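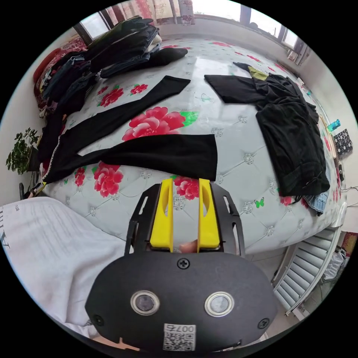
According to the man who runs Sterkance, a dry cleaner has ruined something of yours already and you just haven't worn it since. He says this while eating a sandwich over a customer's jacket, which is the kind of confidence you only get from owning the place.

Sterkance is a repair and alterations shop on the second floor above a bank in Bresten. It takes in hems, zippers, linings, moth holes, and the occasional wedding dress whose owner has had second thoughts about the sleeves. I went up there to ask why a pair of black pants I like very much had turned the color of weak tea at the knees.

"How do you wash them?" he asked. I told him. He put down the sandwich.

His view, delivered over the next hour, is that people wash black clothes far too often and far too hot, then blame the store. "You wore it to dinner," he said. "You sat in a chair. What did you do in the chair that it needs two hours in a machine?" He allows underwear, socks, and anything you have run in. Everything else gets hung near a window and thought about.

When it must be washed, it goes in cold, inside out, with the zippers closed. He has no patience for vinegar and less for salt. "Salt is for soup. Every week somebody comes in with a gray shirt and tells me about salt."

I asked about the special detergents for dark fabrics. He made a gesture that I won't try to spell. He uses the cheapest liquid at the grocery store, half the amount on the cap, and says the cap was designed by somebody paid by the cap.

Dyeing is where he gets almost tender. Sterkance will re-dye cotton and linen in a pot in the back room, 8 dollars for a shirt, more for anything with a lining. Polyester he sends home. The thread is another matter: most seams are sewn in polyester, so an old shirt comes out of the pot a handsome black with its stitching still faded, like a drawing of itself. Some customers love this. One cried.

"I told her before," he said. "I tell everybody before. I have a sign."

The sign was behind a coat.

Business has been strange this year. The shop closed in spring and reopened with 169 garments on the rack that people had forgotten they owned. He called every number on every ticket. Most of them asked whether the thing still fit, as if he would know. He told them all yes.

He learned the trade at Nyamweya, a uniform factory that made 3 sizes of everything and let the customers sort it out. He stayed until one December when the heating quit and the cutters worked in their coats. What he took away from it, he says, is a good pair of shears and a hatred of elastic.

As for my pants, he held them up to the window for a while and asked what I had paid. I told him that too.

"Wear them to paint," he said, and picked the sandwich back up.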